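Jorkevach Fabric Care
Frequently Asked Questions: Knit and Woven Shirts
Last revised July 2022

Does this page apply to every shirt you sell?

It applies to the cotton and cotton-blend shirts in the Ayala and Provar lines. Wool and linen items have their own care pages. If the sewn-in label disagrees with anything on this page, follow the label.

What is the difference between the two lines?

Ayala shirts are single jersey, a light knit that stretches more across the width than along the length. Provar shirts are a plain weave with very little stretch. Most questions about shape and fit concern Ayala. Most questions about wrinkling concern Provar.

How much shrinkage should I expect?

Both lines are preshrunk. Some further shrinkage is normal in the first three washes, mostly in length. Washing in cold water and drying on a line keeps it to a minimum. High dryer heat is the usual cause of larger changes, and these cannot be fully reversed.

My shirt pulls across the shoulders when I bend forward. Is it too small?

Not necessarily. Check the fit while standing straight with your arms at your sides. The shoulder seam should sit at the end of the shoulder bone. If it sits closer to the neck, order one size up. If the seam is in the right place and the pull appears only when you reach or bend, the size is correct.
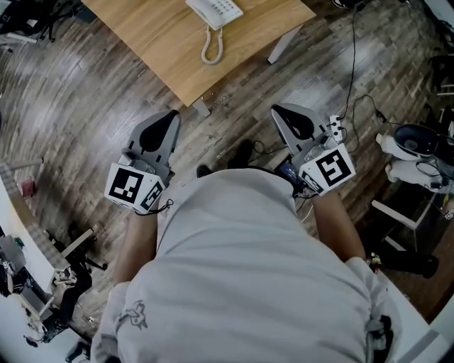 WASHING AND DRYING

What water temperature should I use?

Cold for colors, warm for white. Light gray should be washed as a color. Repeated warm washing with white items leaves it looking uneven, first at the collar and cuffs.

Can I use bleach?

Oxygen bleach is safe on both lines. Chlorine bleach is not recommended on any shirt with a print. It weakens the print binder and turns some gray dyes yellow.

How do I protect a printed logo?

Turn the shirt inside out before washing. Do not iron directly on the print — use a pressing cloth or iron from the reverse side. Small cracks after long use are wear and are not covered by the warranty.

Why does my shirt pill under the arms?

Pilling comes from friction. It is heavier on blends, where the stronger synthetic fibers hold the loose ends in place. A fabric shaver removes it. Overloading the washer makes it worse.

How is abrasion resistance tested?

Samples from each dye lot are rubbed against a standard cloth on a flat testing machine. Ayala must pass 800 cycles without a visible pill and Provar must pass 2,000. Lots that fail are not sold under either name.

What is Prorex?

Prorex is the finish applied to Provar shirts to reduce wrinkling. It wears off gradually. Fabric softener leaves a coating over it and should be left out.

WARRANTY AND CONTACT

How do I report a fault?

Send the style number and the lot code from the side label to Imad Sayegh in customer service. Technical questions on fiber content go to Celeste Fuentealba. Lot 118 claims remain open until the end of September.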